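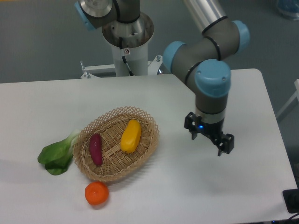
One of last year's participants told us the hardest part was remembering to write down the food that got thrown out, and that by the third week she had taped the diary to the refrigerator door so she would stop forgetting. Several others said much the same on the closing form. We have changed the diary because of those comments, and we are now looking for a new group of households to use it.

Call for participants: Salteck Household Food Diary

Posted 23 June 2021

Oyelaran Research is looking for 70 households in the Sestow and Salteck areas to keep a diary of the fresh produce they buy, cook, store and throw away. The study lasts eight weeks. It is paid, and you do not need any special knowledge of food or cooking to take part.

What the study is for

We want to know how much of the fruit and vegetables that come into a home are eaten, how long they are kept first, and where in the house they are kept. Store records tell us what people buy. They say very little about the bag of carrots at the bottom of the drawer. In the first round, 323 people filled out our short survey on shopping habits, and a smaller group went on to keep the full diary. The survey answers and the diaries did not match very well, especially on leafy greens and peppers, so this round is diary only.

Who can take part

You can apply if:
- you are 18 or older and do at least half of the grocery shopping for your household
- you live in Sestow or Salteck, or within the Salteck bus area
- you buy fresh produce at least once a week, from any kind of store, market or farm stand
- you expect to be at home for at least six of the eight weeks

Households of any size are welcome, including people who live alone. We would like to hear from more renters, more people who work nights and more homes with three generations under one roof, as these were thin in the first round. Only one person per household can sign up, but other members can help with the diary.

You cannot take part if you or someone in your home works for a grocery chain or a produce wholesaler. People who grow a few vegetables in the yard are fine. There is a separate page in the diary for homegrown items.

What you will do

At the start you will get a paper diary, a small kitchen scale and a prepaid envelope. If you would rather type, there is an online version with the same questions. Please pick one and stay with it.

On shopping days you write down each item of produce, its weight and where you put it - counter, basket, cupboard, refrigerator, freezer. On other days you write down only what was used, given away or thrown out. Shopping days take 15 minutes or so for most people, and other days less than five. Peelings and cores do not need to be weighed. A sweet potato that has gone soft and been tossed does.

There are two phone calls, one in week two and one in week eight. The first is to sort out problems with the diary. The second is a longer talk about how you plan meals and can be done in the evening.

We do not ask what you spend, and we will not tell you what to eat. Please shop the way you usually do.

Payment

Each household that finishes the study gets a $120 grocery card, good at the Clornotmont Market and most other stores in the area. If you stop partway through, you are paid for the full weeks you completed. You keep the scale either way.

Privacy

Your diary is stored under a number, and your name and address are kept in a separate file. That file is deleted in January, once payments have cleared and the report is done. The report will give results by group only. You may drop out at any time and ask for your diary to be removed, and you do not have to give a reason.

How to apply

Fill out the form on this page or pick up a paper copy at the front desk of the Clornotmont Market. The form asks for your address, household size, usual shopping days and the best time to call. We reply to everyone within two weeks, including those we cannot place. If more households apply than we can take, we choose by area and household size, and the rest go on a waiting list.

Forms and diaries are in English and Spanish. Large print is available - check the box on page two. The scale also comes in a talking version, but we have only a few, so please ask early.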